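From: Suture practice list, digest reply
Subject: Re: [suture-practice] Tails, spacing and which pads to order

Thanks to everyone who replied on Wednesday. I've pasted the original question further down for those who missed it. I'm answering each point below.
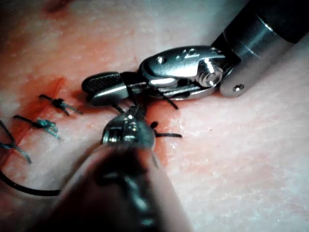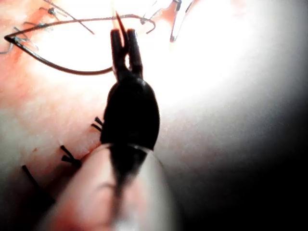
First picture: three finished knots along the incision. Second picture: needle in the jaws, long thread looped to the left.

The question was:

> We have started a weekly hour on the synthetic pads and I would
> like to settle a few things before we put in the next order.
>
> 1. How long are people leaving the tails on interrupted stitches?
> Ours end up all sorts of lengths and it makes the row hard to
> judge afterwards.
>
> 2. Do you mark the spacing before you begin or do it by eye?
>
> 3. Does anyone cut the thread down before starting? We get a
> lot of loops lying across the pad and the needle gets caught up
> in them.
>
> 4. Pads. We have been using the Rodiria ones and have 11 left.
> Jetar do a thicker one which costs more. Is it worth it?

Taking these in order.

1. Tails. We used to leave them as they came. Now we ask for a tail you can get hold of easily, and the same on both sides. Braided thread frays at the cut end and then spreads, as the teal tail on the top knot has done, so if you cut very short you can't tell a loose knot from a fluffy one. The middle knot in that row is bulkier than I would like. When I get one like that I leave it where it is and go on to the next. Picking it apart spoils the pad, and it's useful to have it there to compare with.

Two colours help a good deal when you come to look at the row afterwards, by the way. With dark and teal you can follow each strand into the knot. With one colour I find I'm guessing.

2. Spacing. By eye, for anyone who has done a few rows. For beginners we put dots beside the line with a fine pen, same distance back from the edge on each side. Look at the whole row at the end and not at each stitch as you go, or you'll never finish one.

3. Thread length. Yes, cut it down. The second picture has a long dark brown thread going out to the left and back in a wide loop, and if you work with that much out you need to know where the loop is before you move the needle. I pull through until the short end is where I want it, then lay the long end off to one side and leave it there while I make the throws. Old bits are a separate nuisance. Clear your offcuts between knots. Pale or silvery ones are easy to miss against the background and you end up tying one in.

On the needle, a small point which wasn't asked. If only the tip is showing above the jaws, don't twist to get a better angle. Let go, take it again further back and then turn. Most of our bent needles came from people trying to save that one step.

4. Pads. We have tried both. The Rodiria pads tear sooner if you pull up hard, which I don't mind in a practice pad, as it shows you are pulling too hard. The Jetar ones hold for longer but the surface is slippery when new. I would stay with what you have and use both faces before throwing them out. Skorix also do a pad but the last lot we ordered came with the incisions already gaping, so we sent it back.

For thread, we buy the Hirose practice reels, stock number 341. They're past their date and no good for anything else, but they knot properly.

If anyone has a good way of storing part-used pads so they don't curl, please post it. Ours are in a drawer under a heavy book at present and the bottom ones are still curling.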